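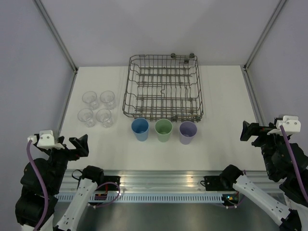

Cornent Opens Free Dish Rack Loan Program for Small Kitchens

Households can borrow a rack and a starter set of drinkware for 10 weeks

BRURANO – Cornent, the housewares lending library on the lower level of the Halier Building, will begin lending dish racks and everyday drinkware in April. The program is called Rack and Row. It is free to anyone who lives in Brurano and holds a Cornent borrowing card.

Each loan includes one wire dish rack, four clear drinking glasses and three plastic cups in blue, green and purple. Borrowers may keep the set for 10 weeks and may renew it once if no one else is waiting for it.

Cornent already lends stockpots, folding chairs, cake pans and table linens. Dish racks have been the most requested item that the library did not carry. Many of the requests came from people who had just moved into a first apartment, or who were living with a temporary sink while their own kitchen was being redone.

"People asked us for a rack more often than they asked for a mixer," Cornent said in a statement. "A rack is cheap to buy, but it is a bulky thing to own if you only need it for a couple of months. We think it belongs in a lending library as much as a punch bowl does."

About the set

The rack is a low, rectangular wire model in a dark gray-brown finish, with a rim of rounded loops and an inner grid of parallel rods. The rods form slots that hold plates on edge. Glasses and cups can be turned upside down over the rods or placed along the sides of the rack, depending on what else is being dried.

The glasses are plain and clear, with slightly tapered walls and thick bases. Cornent chose them over stemware, which the library lends separately for parties. The cups are opaque plastic, all one size and shape, in muted colors with lighter interiors. Families with young children can take a second group of cups in place of the glasses by asking at the desk.

Glasses that break during a loan are not charged for the first time. After that, the borrower is asked to bring in a replacement of similar size. It does not have to match.

Layout card

Every set goes out with a printed card showing one way to arrange the pieces on a counter. The rack goes toward the back, the glasses stand in a two-by-two square to its left, and the cups line up in a row in front. Borrowers can follow the card or ignore it. It was made for counters where the sink is on the right, and a reversed version is printed on the other side.

The card was developed with Ekström, a kitchen planning studio with an office in the same building. Ekström tested several layouts on a plain white tabletop before settling on this one. The studio was looking for an arrangement in which the glasses could be reached without moving the rack and the cups could be picked up from the front.

"Most of the trouble on a small counter comes from things being set down wherever there is a gap," Ekström said. "If the glasses have a place and the cups have a place, the gap stays open for the cutting board."

Ekström also recommends leaving a little space between glasses so that the rims do not knock together, and keeping cups of one kind in one row. The studio's full notes on small counters will be available on paper at the Cornent desk. They cover drying mats, hooks and over-the-sink shelves as well as racks.

How to borrow

Sets can be reserved at the desk or by phone. Borrowers should bring their card and a bag or box large enough for the rack, which does not fold. Glasses are wrapped in paper at pickup, and Cornent asks that the paper be saved and used again for the return trip.

Pickup hours for the program are 2 p.m. to 6 p.m. Returns are accepted whenever the library is open. There is a ramp to the lower level from the parking lot side of the Halier Building, and loading is allowed at that door for short stops.

Sets should come back clean and dry. A rack can be washed in the sink with dish soap and a soft brush, with some attention to the places where the rods cross. Steel wool should not be used on the finish. Cups and glasses are washed again by Cornent before they go back on the shelf, but anything sticky should be taken off first, including price labels and tape – a common problem with the library's other kitchen items.

People who do not have a borrowing card can sign up on the same visit. A proof of address is required. There is no fee and no deposit for items in the kitchen section.

Background

Cornent made 3,196 loans last year, and the kitchen section was the busiest part of the library. The new program takes over two shelves that had held picnic hampers. The hampers have been moved to the outdoor section, next to the coolers, and can still be borrowed on the usual terms.

Money for the racks and drinkware came from the library's spring sale of retired items. Cornent plans to look at the program again at the end of summer and decide whether to add a larger rack, a cutlery holder or a drying mat to the set. Borrowers will find a short comment slip in each box and are encouraged to fill it out, particularly if the rack did not fit their counter.

Donations of dish racks are not being accepted for now, so that all of the sets stay the same. Clear drinking glasses in good condition are welcome and will be kept as spares. They can be left at the desk during opening hours – please do not leave them outside the door.

About Cornent

Cornent lends household goods to residents of Brurano. Its collection includes cookware, tableware, folding furniture and seasonal items. The library is on the lower level of the Halier Building.

About Ekström

Ekström plans kitchens and pantries for apartments and small houses. Its work ranges from single-counter layouts to full remodels.

Media contact

Cornent press desk, Halier Building, lower level, Brurano. Visits to see the sets can be arranged in advance, and printed copies of the layout card are available on request.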